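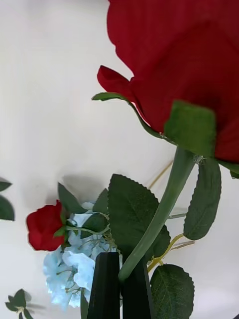 According to Jabłońska, who gets the last word on this manual and used it, the previous edition of this section "reads as if the arm had never met a flower." Fair enough. The section has been rewritten, and the word "simply" has been removed from it nine times.

Section 9. Teaching the Zonora to Handle Artificial Stems

Before you start, finish Section 8 (mounting the fingers and the wrist camera). You will need the Ikora control box, the Totamau teaching pendant, a plain light-colored work surface, and a selection of artificial flowers you are not fond of.

9.1 Laying out the stems

1. Clear the work surface and wipe it down. Glitter counts as dirt.
2. Lay the flowers out in a single layer. Leaves may overlap. Blooms should not sit on top of other blooms, at least for the first run.
3. On the pendant, open Surface and press Learn Background. Do this with the flowers off the table. If you have just completed step 2, you have our sympathy, and you may take them off again.

NOTE: Glossy table tops confuse the camera under strong light. Matte white works best. Patterned tablecloths do not work at all, however festive.

9.2 Teaching the first grasp

4. Put the arm in Guide mode. The ring on the elbow turns amber.
5. Bring the open fingers down until one is on each side of the stem. Aim for the lower part of the stem, well clear of the bloom.
6. Press Close. The fingers stop when they feel resistance. The factory grip setting is 10. Foam-core stems prefer 9, and wired stems will put up with 11.
7. Press Lift. The arm rises slowly and waits.
8. Look at the camera view on the pendant. If the bloom is upright and the stem end is between the fingers, press Keep. If not, press Forget. The arm does not take it personally.
9. Repeat with the same flower in other positions. The Zonora wants 33 kept grasps before it will offer to work alone, and it cannot be talked down.

CAUTION: Keep your hand off the stem while the fingers are closing. The grip is gentle by the standards of machinery – those are not the standards of fingertips.

CAUTION: Do not raise the grip setting to cure a slipping stem. Check the finger pads first. A worn pad at setting 11 will slip just as before, and will also leave a dent.

9.3 Large blooms

Big roses are top-heavy and swing when lifted. Under Motion, set Lift Speed to Low and turn on Settle. The arm will then pause at the top of each lift until the swinging stops. With very large blooms this pause is long enough to make you think something has broken. Wait a little longer before calling us.

A wide bloom can also fill much of the wrist camera's view. The arm remembers where it was going and will carry on, but it will not notice anything you slide onto the table in the meantime. Please don't slide anything onto the table in the meantime.

9.4 Glue strands and loose leaves

10. Pull off any stray glue strands you can reach before teaching. The camera sometimes takes a long one for a thin stem and makes a determined effort to pick it up.
11. Push loose leaves back onto their stems, or sort them into the tray marked Foliage. Leaves left on the table are treated as flowers of a disappointing kind.

NOTE: Software released before May does not have the Foliage tray setting. Update through the Ikora control box (Section 4) and restart the arm. Saved grasps are kept. Saved tray names are not, and we are sorry about that.

For arranging stems in a vase, continue to Section 10. Start with an unbreakable vase.

Section last revised December 23, 2019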